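About Stolaneck

We write handling rules for robots that work on computers. Drives, caddies, cables. Murray Landry started it, now theres 4 of us in a shared unit.

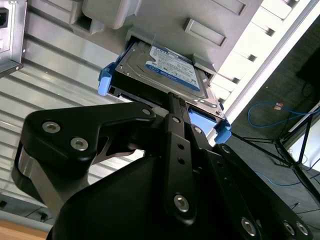
Our standard is 12 pages — short on purpose. Grip force limits, who's allowed near the arm, when to stop. Power off and unplugged before any cover comes off. 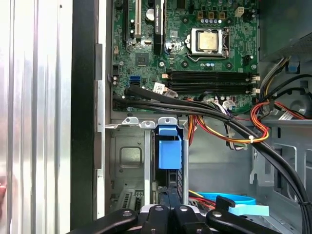

Yuxi Shen runs the audits, nearly 50 so far. Want a copy of the rules? Just ask, we dont charge.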